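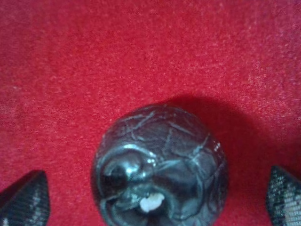

My budget for the gripper had two columns, sensible and Effie Yule's. Effie wanted the Pelkonen fingers at 200 quid a pair, plus 9 for postage. I argued that anything could pick up a ball in crinkled foil from red cloth, and she asked whether I'd like that in writing. I wouldn't.

So the plan is three months of saving, and no new camera until October. 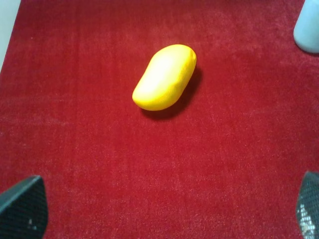
Yellow thing, textured fingers, plenty of red between them.

Kristaps says to budget for five spare pads as well. Kristaps has never once told me to buy fewer of anything – he owns two kettles. 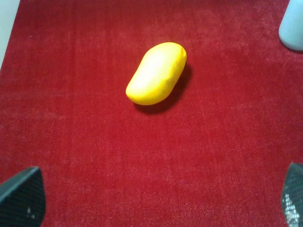 Mango-shaped, and still the cheapest line on the spreadsheet.

The Grarnico quote came in this morning. I've put it under the sensible column for now, face down.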